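Nerent 庭院铺装常见问题

本页收集客户在订货、施工和日常使用中问得较多的问题。内容适用于 Nerent 供应的混凝土铺装板，包括 Stikley 和 Bravo 两个系列。本页更新于7月22日，价格以门店报价单为准。

一、选材与订货

Stikley 和 Bravo 有什么区别？
Stikley 是平面板，表面细腻，适合露台、庭院和步行区域。Bravo 表面经过喷砂，摩擦力更大，坡道、泳池边和北侧背阴处建议用 Bravo。两个系列的厚度和尺寸规格相同，可以混铺，但颜色会有轻微差别，订货前最好到店里看样板。

能不能只买几块做替换？
可以。零售没有最低数量，但不负责送货，需要自提。替换用的板材与旧板颜色不会完全一致，户外使用一段时间后差别会变小。如果在意颜色，可以从角落里拆旧板换到显眼处，把新板铺在角落。

应该多订多少？
直铺的矩形场地损耗较小，斜铺或带弧形边缘的场地切割多，损耗也大。把平面图发给我们，报价单上会单独列出损耗数量。未拆包的整托板材可在14天内退回，运费由客户承担，拆包后不退。

从下单到收货要多久？
常规颜色有现货，付款后9个工作日内送到。定制颜色需要重新排产，时间在合同里写明。7月是施工旺季，请尽量提前下单。

送货能送到院子里吗？
货车只送到车辆能够安全停靠的位置，卸货用尾板和手动托盘车。砾石路面、台阶和草坪上托盘车走不了，需要客户自己安排人工搬运。小区有限高或限行时段的，请在下单时写在备注里。

二、基层与施工

可以直接铺在土上吗？
不可以。土层受雨水和冻融影响会沉降，板材随之翘动。标准做法是挖除表土，铺碎石垫层并分层夯实，再铺找平砂。黏土地区的垫层要加厚，具体厚度见随货附带的施工手册。

旧水泥地面上能铺吗？
能，前提是旧地面没有空鼓和贯通裂缝，并且有排水坡度。完成面会抬高，先量好门槛和下水口的高度。门槛下面留的余量不够时，只能先把旧地面凿掉。

排水坡度怎么定？
坡向要背离建筑物，坡度不小于2%。大面积场地应分区找坡，在低处设线形排水沟。不要把水全部引向草坪，土壤饱和以后水会倒回铺装边缘，把找平砂带走。

接缝留多宽，用什么填？
步行区域用窄缝，填干燥的细砂，扫满后用水轻喷，隔天再补一次。经常用高压水枪冲洗的地方建议用聚合物填缝砂。这种砂要求板面完全干燥时施工，否则残留的粉末会在表面固化，留下一层白膜，很难去掉。

边缘一定要做路缘吗？
与草坪、花坛相接的边缘需要做。没有约束的边板会逐渐外移，接缝变宽。路缘可以做成与板面齐平，方便割草机通过，也可以略高出板面，挡住泥土。

Stikley 能过车吗？
家用轿车的车道可以用加厚板，垫层也要相应加强。标准厚度只适合行人。因车辆碾压造成的断裂不在保修范围内。

三、使用与维护

表面出现白霜是质量问题吗？
不是。水泥中的可溶盐随水分移到表面，干燥后形成白色粉末，多见于铺好后的头几个月。一般会被雨水冲掉，也可以用硬毛刷干刷。不要用盐酸清洗，表层会变粗糙，以后更容易吸脏。

油渍怎么处理？
先用猫砂或锯末吸油，放置过夜后扫掉，再用中性清洁剂刷洗。渗入较深的油渍可能要处理多次。刷洗前找一个不显眼的位置试一下。

冬天可以撒融雪盐吗？
铺好后的第一个冬天不要撒，之后也应尽量少用。防滑可以撒粗砂，开春后扫掉。铲雪用塑料铲或带胶条的铲，金属铲会在 Stikley 表面留下划痕。

需要做密封处理吗？
不是必须。餐区和烧烤区做了密封以后比较好打理，颜色会略微变深。密封剂要等白霜期过去再涂，此后按产品说明定期补涂。

有一块板松动了怎么办？
用两把平头撬棒从对边抬起，清掉下面的旧砂，补砂找平后放回，用橡胶锤敲实，最后重新填缝。如果相邻的几块一起下沉，多半是垫层的问题，应当掀开一片检查，单独补砂维持不了多久。

四、保修与联系

保修包括哪些内容？
包括板材本身的开裂、分层和超出公差的尺寸偏差。不包括安装不当、地基沉降和正常的颜色变化。申请时请提供订单号和照片，照片里要能看清接缝和板边。

可以推荐施工队吗？
我们不直接承接施工。Drivham 展厅备有本地施工队的名录，合同由客户与施工方自行签订，工期和付款方式也由双方商定。

样板在哪里看？
Drivham 展厅，173号，周日休息。展厅室外有铺好的样板区，下雨天也可以看，湿的时候板面颜色会深一些。
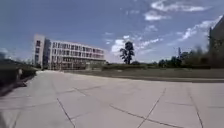 小块样板可以借回家对比，需要交押金，归还时退还。每次最多借两块，借期在借条上注明。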